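Desk tidying for people who hate tidying desks

I love a good desk clear-out. Give me a free evening, a cup of tea and the radio on low and I'm as happy as can be! But I know plenty of you would sooner clean the oven, so this page is for you. It's the short version of what I do at home, it costs next to nothing, and you can stop halfway through without the place looking worse than when you began.

Start with a bowl

My favourite tip, and the one I bang on about to everybody. Before you touch a single thing on the desk, go to the kitchen and fetch a big bowl. Glass, enamel, the salad bowl you got as a wedding present, whatever you have. Put it smack in the middle of the desk and make it your catch-all for scrunched paper, old envelopes, dried-up erasers and the rest.

Why not use the bin? Well, the bin lives on the floor, usually behind your legs, and every trip down there is a chance to get distracted by a cable or a dust bunny. A bowl is right under your nose. You can also fish things back out of it, and believe me you will want to (I once rescued a perfectly good cheque). When it's full, take it to the recycling in one go and bring it back empty.

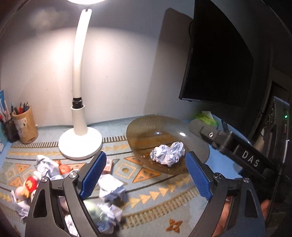
Bowl in the middle, one paper ball in it, a few more on the cloth.

Open out every ball of paper before it goes to recycling, by the way. It takes a second or two each and you'd be amazed what turns up – phone numbers, half a recipe, the good draft of somebody's homework. Flattened paper also takes up far less room in the box, and anything blank on one side can be cut into quarters and clipped together for shopping lists. I haven't bought a notepad in 5 years!

Little toys and other strays

If you share your desk with kids (or you're a bit of a kid yourself, no judgement from me) there'll be small plush things and bits of toys in with the paper. Don't carry them off to the bedroom one at a time. Pile them at one end of the desk and do a single delivery when you've finished. I set myself a limit of one toy that's allowed to live by the lamp, and swapping it now and then is half the fun.

The pen test

Oh, this is a good one. Tip out your pen holders, all of them, and scribble with every pen on the back of an envelope. If it doesn't write after a few good loops, out it goes. Pencils get sharpened or, if they're down to a stub, go in the kitchen drawer for marking jar lids.

Two holders is plenty for one desk. I keep the everyday pens in one and colours, highlighters and other odds and ends in the other. Mesh is brilliant because the fluff falls through and you can see what's hiding at the bottom. Bamboo is heavier and looks lovely, but it does collect pencil shavings, so give it a wipe with a barely damp cloth and dry it straight away. And stop before they're crammed! If you have to wiggle a pen to get it out, you've got too many in there. I aim for 12 to a holder and usually cheat. 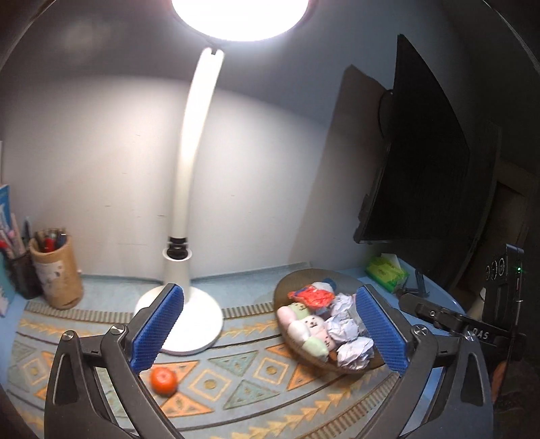
Pen holders side by side at the back, out of the lamp's way.

Give the lamp some room

A desk lamp does its best work when there's nothing stacked against it. Keep the base clear, and dust it while you're there – the base, the stem, and the head too once it's switched off and cooled down. A soft dry paintbrush is just the thing for getting into the hinge. You'll get noticeably more light, especially if you've got a pale wall behind to bounce it back at you.

If you write by hand, try the lamp on the opposite side to your writing hand so you're not working in your own shadow. I'm left-handed and had mine on the wrong side for ages.

Looking after the cloth

I'm a huge fan of a patterned cloth on a desk. It hides ink spots, it softens the clatter, and it cheers up a dull grey corner like nothing else. Shake it outside before you wash it, turn it inside out if the colours are strong, and use cool water. For fresh ballpoint, dab (don't rub!) with a little rubbing alcohol on a cotton ball, and try it on a corner first.

A striped border is handy too. Line it up with the back edge of the desk and you'll see straight away when the whole thing has crept sideways.

Books that won't stand up

Leaning books drive me up the wall. Softcover workbooks and loose printed sheets are the worst, as they've got no spine to speak of and they slump. Put the tallest, stiffest ones at the outside ends and the floppy ones between them, and lay the really heavy ones flat in a low stack. Loose sheets do best in a magazine file. A cereal box cut on the diagonal makes a free one, and covered in leftover wrapping paper it looks terrific.
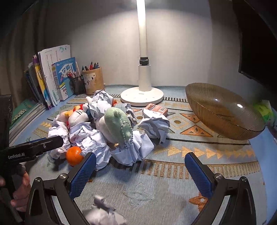

Yoshinori Aoki wrote in to say that he does the books before anything else, loose sheets first of all, and that once they're upright the rest of the desk feels like a five-minute job. He also stands a clean jar full of dried beans at the end of the row as a bookend, and says it hasn't budged since May.

Beans! I'm trying that one tonight. A bag of rice in an old sock works on the same idea if you're short of jars, though tie it tightly.

Next up on the page is the drawer underneath, so start saving your small boxes and lids.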